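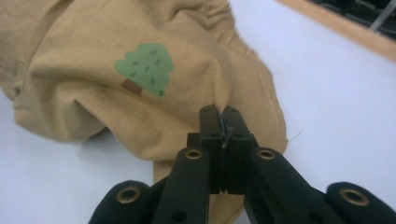 Figure 2. Cotton garment with printed motif, before pressing.

Section 10: Pressing with the Skanance 3097 Steam Iron

10.1 Preparing the iron
1. Stand the iron upright on its heel and make sure that it is unplugged.
2. Open the filler cap and pour in tap water up to the MAX line. In hard-water areas, use equal parts tap water and distilled water.
3. Close the cap, plug in the iron and turn the dial to the setting shown on the care label.
4. Wait until the amber light goes out.

Note: A faint smell may be noticed during first use. It will clear within 10 minutes.

10.2 Pressing cotton
1. Turn the garment inside out if it carries a print.
2. Smooth the cloth by hand, working outwards from the seams.
3. Press seams and gathers first, using the tip of the soleplate, then the larger areas.
4. For stubborn creases, hold the steam button for 2 seconds and release.

CAUTION: Do not place the soleplate directly on printed motifs. Use a pressing cloth - a clean tea towel is suitable.

CAUTION: Never steam a garment while it is being worn.

10.3 After use
Turn the dial to OFF, unplug the iron and empty the tank. Allow the iron to cool fully before winding the cord.

Replacement filler caps may be ordered from Heltel Spares, Gramitcombe.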